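Subject: Re: [gresthorpe-swap] Bidding slips vs. the basket
List: Gresthorpe Board Game Swap
Saturday, late

Somebody on the Briller side of the river wrote:

> I still don't see why we need a whole system for this. At the
> December swap people put games on the table, other people took
> them home, and everyone was happy. Now we have numbered slips, a
> ten-minute hold and a rule about expansions. It's a swap, not the
> customs office. Can't we just go back to how it was?

"Everyone was happy" is a bold reading of December. I was standing next to the two people who each had one hand on the same copy of Macapagal, and I have seen warmer scenes in a dentist's parking lot. They are both on this list, so I will say only that the box lid has not recovered.

I don't love the slips either. I'm the one who cut up 286 of them with kitchen scissors, and my thumb would like a word with whoever proposed perforated card and then went on vacation. But the free-for-all works when you have 12 people and a stack of games none of them wants. Once something good shows up, it goes to whoever parks closest to the door.
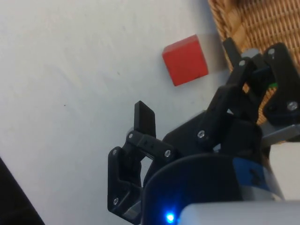 The other half of the complaint is fairer. The ten-minute hold is too long. People claim a game, wander off to get coffee, fall into a conversation about Tuser strategy, and come back when the rest of us have grown beards. Five minutes would do it. If you can't decide in five minutes whether you want a farming game with a missing rulebook, you don't want it.

As for expansions, the rule stays if I have any say. Three people have now gone home with an expansion for a game they don't own, and all three emailed me as if I had sold it to them. Base game and expansion travel together, in the same bag, under one slip.

What I'd change is the spare parts table. At the moment it's a shoebox, and the shoebox is a disgrace. I reached in last time for a pawn and came out with a cough drop. A wide, shallow basket would let people see what's in there without digging, and a pale cloth underneath would help with the small stuff that gets away.
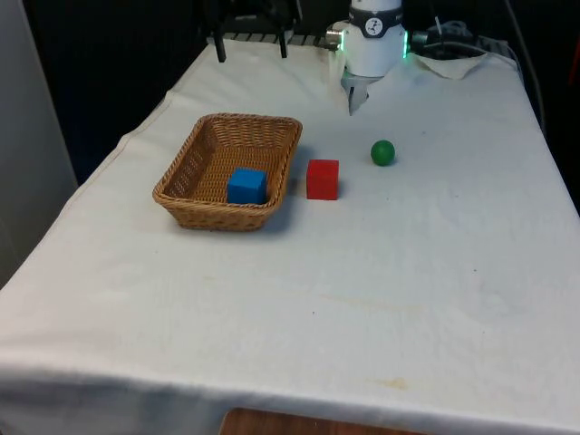 Woven basket on a white cloth.

Parts stay free, as before. Take what you need, leave what you can spare, and please stop donating dice with the corners chewed. If you want to trade for a full set of anything, ask on the list first – I'm not going to referee that one on the day.

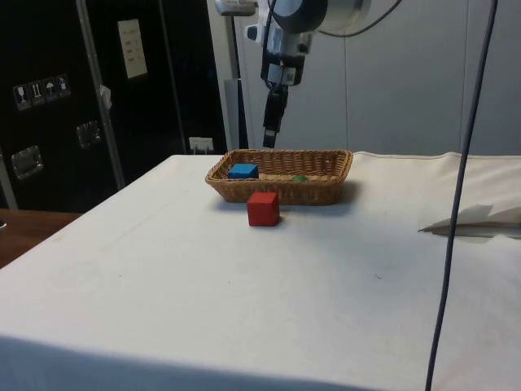 Two leftovers from the last thread. Jigsaw puzzles are allowed if you have done the puzzle yourself and will swear to the piece count. That goes double for the lighthouse one, which says 1071 on the box and has been back to us twice. And the entry fee is still zero, so whoever keeps leaving a dollar under the sign-in sheet, thank you, we spent it on tape.

If you have strong feelings about five minutes against ten, reply here before the next swap. If you have strong feelings about the scissors, you can borrow them.

– your slip cutter

> One more thing, is the side door going to be open this time?

Yes. Push hard, it sticks.

10 replies · 0 shares
Gresthorpe Board Game Swap list | Contact the list owner | Back to top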